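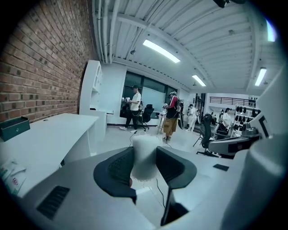 Page 11

Reading a streaming chart: notes for the second session

Start with what the chart says it measures. Clanon ranks titles by "views," and a view there is any stream that runs past 2 minutes. Deteo ranks by hours watched. Put the same week side by side and you get two different number ones, and both services will call theirs the most popular film in the country.

Hours favor long titles. A 181-minute epic beats a short comedy on hours even when far more households picked the comedy. Dividing hours by running time helps a little, but it treats one person who finished and two people who quit halfway as the same thing. I don't trust the result much, and you should say so if you use it in your paper.

Then there is the front page. Brito puts its own originals in the top banner, where autoplay starts the film if you sit still long enough. Does that count as a view? Their notes don't say. I wrote to ask in February and got a link to the same notes.
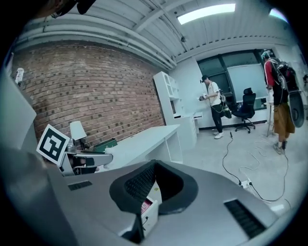

Press releases are worse. Lilladus claimed a "record launch" for a thriller across 274 regions, a figure that has to include territories with hardly any subscribers. Record compared to what? Their earlier launches were never published - so there is no way to check.

For next time: pick one weekly top ten and find the definition behind it. Write down the cutoff, the dates covered, and whether kids' profiles are in or out. If you can't find one of these, leave the line blank and don't guess.

Drafts due 22nd May, by upload only.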